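The Table from Mersha

I bought the table because of the ad, which said "pale, heavy, selling because of October." That was the whole thing, plus a price and a street in Mersha. I mean, who wouldn't go and look?

So I drove the 19 miles out there with a blanket in the back, and the woman who opened the door pointed me down the hall as if I'd come to read the meter. The table stood by the window. I asked her what had happened in October and she said, "Oh, we ate at it," and held out her hand for the money. I gave her all of it. I'd meant to haggle!

Getting it up to my place took most of an evening and the good will of two neighbors (they wanted beer, I had tea, we got past it). The old table went down to the curb and was gone before I'd finished sweeping where it used to stand. Then I made myself an egg and sat down to eat it, and I couldn't think of one thing I wanted to do except look at the wood.

I should say I'm not a person who looks at wood. My last table came from Grundiment, out of a flat box, and in the years I had it I never learned what color it was. Brown, I think. I ate on it, I did my taxes on it, I once cut a rug on it. But this one had lines running across it corner to corner, so fine and close together that I kept wanting to comb them. I started putting my plate down on a slant to match. My sister called to ask if I was coming to Weka for the holiday and I told her I'd have to see, I had a table now.

She wanted to know what that had to do with anything. I said it was very pale. She said, "Pale like what?" and I said like the top of the milk, with a little pink in it, and there was a long quiet on the line.

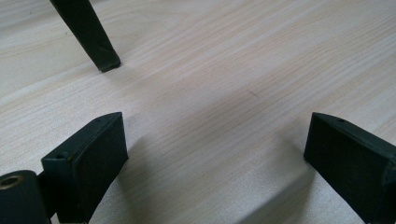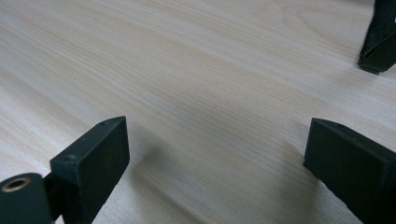
"You'll want a cloth on it," she said finally. She is a great believer in cloths.

I did buy one, at Meko, 20 dollars, blue check. It lasted through one supper. I kept lifting the corner to see underneath, and around dessert I folded the thing up and put it in the drawer with the batteries.

Then in the first week of October I came home late, hung up my coat, and found I'd set two places. Two forks, two glasses, the good salt. I stood there a while. Then I went down and knocked on the neighbors' door and asked if they'd had supper yet.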